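Kitchen scene pack from Skastley now out of preview

Skastley has moved its kitchen scene pack out of preview, and it is now part of the standard Gesari subscription. Existing subscribers don't need to do anything. The pack shows up in the scene browser after the next update, and projects built on the preview version will open with a notice asking whether to convert them.

The pack has 35 kitchens, up from 11 in the preview. Each one comes with its own cabinets, counters, appliances and floor, and the finishes can be swapped separately. Doors and drawers are jointed, so an arm can pull on a handle and the door will swing or the drawer will slide. In the preview only the base cabinets worked this way. Wall cabinets are now included, along with most refrigerator and dishwasher doors.

We ran the pack for a month on our office workstation with the stock white arm. Setup took one afternoon, and most of that was the download. After that we could load a kitchen, drop the arm in, and start a reach or grasp task from the menu.

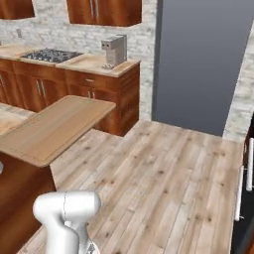 Lighting is better than it was. Wood and stone surfaces no longer wash out near windows, and shadows under the wall cabinets stay put when the arm moves. Frame rate was fine with one arm. With two arms and all the small objects switched on it dropped enough to be annoying, and we ended up turning off reflections.

We set up a drawer task and ran it 100 times in each of 3 kitchens. The results were steady in two of them. In the third, the arm kept catching its fingertips on a handle that sits very close to the drawer front. Skastley support told us the collision shape on that handle is too thick and that a fix is planned for November. Until then you can edit the shape by hand – the manual covers it, though the page is hard to find under "Advanced assets."

Tamihana users can import the kitchens too, but the joints come across locked and have to be freed one at a time. There is no Vutia export yet. Skastley says it is looking at one and would not give a date.

The pack is included with Gesari team and campus plans. Single-seat users pay extra for it and can try one kitchen free before buying. The trial kitchen has all its joints working but does not let you change the finishes. Sign-up is through the account page, under Add-ons.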